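Spring progress report on the Dundeo neighborhood baking program
May 20, 2018

Hi Lautaro,

I promised you a proper update before summer, so I'm sitting down with a big mug of tea and trying to get it all in one place. The short version is that we're going strong, we're a little behind on the recipe booklet, and I still owe you one receipt (the flour one, I know, I know).

Classes

The evening classes at Dundeo started up again in March and they filled faster than I was ready for. We've had 109 people come through so far, a good many of them folks from the Bezerra apartments who had never set foot in our building before! I had planned to teach yeast breads first, but the group voted for biscuits and pan pizza, so that's what we did, and the breads got moved to the second month. I think that was the right call. People went home with something they could make again the same night.

The rye week was a flop. I'd bought the wrong grind and the loaves came out like doorstops – we ate them anyway, with a lot of butter. I've switched to the mill out at Drorach for the summer order and I'm hoping for better.

Small-kitchen baking

You asked how we're doing with the people who don't have a full-size oven at home, and this is the part I've gotten most excited about. So many of our families rent a room or share a kitchen, and a countertop toaster oven is all they've got. I've been rewriting the recipes to fit a small tray, which mostly means halving the dough, dropping the heat a little and checking early. The pizza took me 4 tries. The cinnamon rolls I'm still fighting with, because the tops brown long before the middles are done, but foil helps.
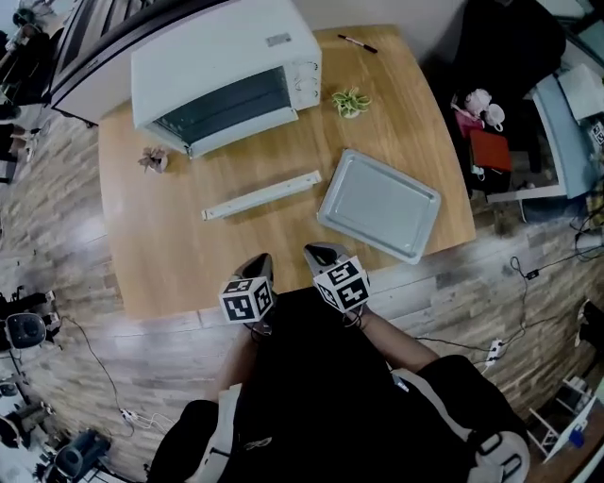

Money

Your grant was $3583 and we've spent $2000 of it. Most of that went to ingredients, then pans, then the printing of the class flyers. What's left is set aside for the summer session and the booklet. I haven't touched the line for bus passes yet and I'd like to ask if we can move it over to child care instead. Parents keep telling me that's what stops them from coming, and most of them live close enough to walk.

What's next

The booklet is half written. Jakiven has offered to do the layout, and they need all the text from me before they can give us a print date, so that's my homework. Summer classes will be mornings, while the building is still cool. I'd love for you to come by and roll out some dough with us if you're in town!

Let me know about the bus pass money when you get a chance, and I'll send that flour receipt along with the rest of the paperwork.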